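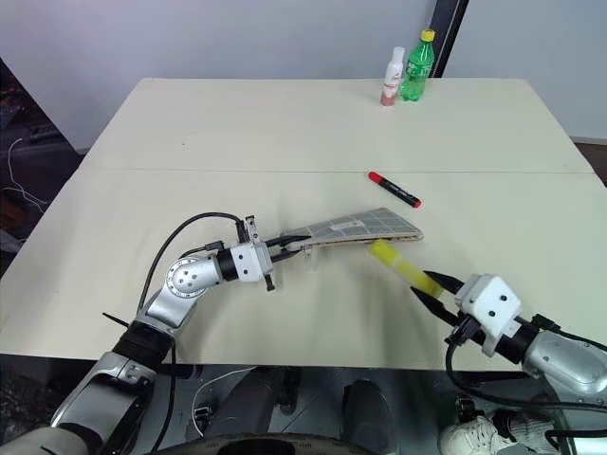
Kulow High Robotics had until ten past nine, because that's when Mr Bickerstaff turned the lights off, no matter what was happening, no matter who was crying. It was April and already dark by six. Liam had eaten half a sausage roll since lunch. On the bench, marker, where it always started, red cap to the top left, and up the back the green bottle with the yellow lid that Siva swore was a calibration landmark and everyone else swore was old soft drink. Two arms. One working brain between them, Ashley said, meaning the software. Probably meaning the software.

"Go again," she said.

"It's the left."

"It's not the left."

"It's always the left, Ash."

She'd written the left. Liam had written the right. This had been a stupid way to divide it up and they'd done it back in term one when they were still mates, before the Borkton heats, before the thing in the van. Now the arms moved exactly like the two of them did. One would start, the other would wait to be asked. Or they'd both go at once and both stop dead, a hand's width apart, fault light on, sulking.

The judges wanted a desk tidied. That was all. Pens in the pencil case, cloth flattened, ten minutes on the clock, no humans past the tape. Eight points a pen. Easy. A toddler could do it, Roland Crabtree had told the whole hall at Borkton, and then he'd looked at his clipboard and given Kulow nothing. Zero. Hartley College got a standing ovation and a hamper.

"Hartley have a guy who comes in," Siva said from under the bench, where he was doing somthing with a cable. "Like a professional guy."

"We've got Mr Bickerstaff."

Mr Bickerstaff was marking Year 8 geography and didn't look up. 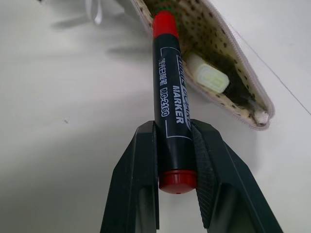

Siva's shoe came out first, then the rest of him. "Try the wait at two seconds."

"I'm not putting a wait in," Ashley said. "A wait's a bandaid."

"It's a bandaid that gets us to the final."

"It's my code."

"It's the club's code."

Silence. Pump going in the fish tank next door, through the wall. Liam looked at the laptop and not at her. He'd been looking at laptops and not at her for five weeks. He could of drawn that laptop from memory, the missing F key, the Skiretti sticker from the year the company had donated a box of motors and a single glove.

What happened in the van was this. Driving home from Borkton, rain, Mr Bickerstaff's cricket on the radio. Siva asleep. And Liam had said, quietly, he thought, to his brother on the phone, that they'd have won if he'd done both sides himself. And Ashley, one seat in front, hadn't turned around. Hadn't said a thing. Just pulled her hood up. All the way to the Kulow turnoff he'd watched the back of that hood.

So, no. It wasn't the wait.

"Run it," she said.

He ran it. Left arm down, slow, nice actually, a really nice approach, she'd smoothed the curve since last time and hadn't told anyone. Right arm hung back. Hung back. Should've gone. He could see it should've gone and he knew why it didn't, he'd known for a while, there was a line in his half that checked hers over and over before it moved, checked it like you'd check a kid's sums. He'd put it in after Borkton. Late at night. Feeling clever.

Fault light.

"See," Ashley said. "Left did its bit."

"Yeah."

"So what's the right doing?"

Siva went very still and interested in his cable.

"It's not trusting the position you send," Liam said. "I put a check in. It keeps asking. It times out."

"You put a check in."

"After Borkton."

"On me."

"On the left arm."

"Liam."

"Yeah. On you."

She sat down on the stool. Then got up off it, because it was the wet one. Mr Bickerstaff turned over a page. Somebody in Year 8 had got the capital of Canada wrong, you could tell by the breath he took.

"I heard you in the van," she said.

"I know."

"Six hundred bucks Dad put in for that gripper. And I had to go home and tell him we came last and you reckoned it was me."

"It wasn't you. It was mine that dropped it. I watched the video." His ears were hot. "I watched it, like, a lot."

"When?"

"That night."

"And you didn't say."

"No."

Eight fifty-one. He turned the laptop around so she could see the screen, and found the line, and put the cursor at the end of it, and took his hands away. She looked at it for a while. Then she leaned over and held down backspace much longer than she needed to and took out the comment above it as well, the one that said CHECK ASH'S NUMBERS, which he'd forgotten was there. Oh god.

"Spelled my name right," she said. "That's something."

"Reset the bench," said Siva. "Reset the bench, reset the bench, we've got time for one."

Marker back. Cloth back, crooked, the way the rules wanted it. Siva nudged the green bottle a millimetre and then nudged it back again and nobody said anything to him. Liam's finger over the key.

"You press it," he said.

"We'll both press it."

"It's one key."

"Then move over."

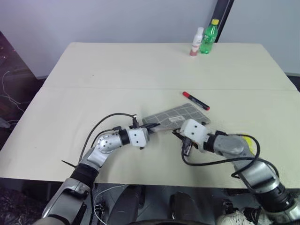 Both arms at the cloth, the marker lying just beyond it.

"Don't breathe," said Siva.

"It can't hear you."

"Don't breathe anyway."

Left had its corner. Right had the near edge, no dithering, no asking. Liam had his sleeve in his mouth. Ashley was muttering numbers, her numbers, and a beat later he realised he was doing it too, his, a bit under hers, and they weren't the same numbers but they finished together.

"Pack up in four minutes," said Mr Bickerstaff.

"Sir, it's going. Sir. Look, it's going."

The red pen went down on the geography. A chair scraped. He came and stood behind them with his reading glasses pushed up in his hair and his keys already in his hand.

"Which one's yours?" he asked.

"Both," said Ashley, and didn't take her eyes off it.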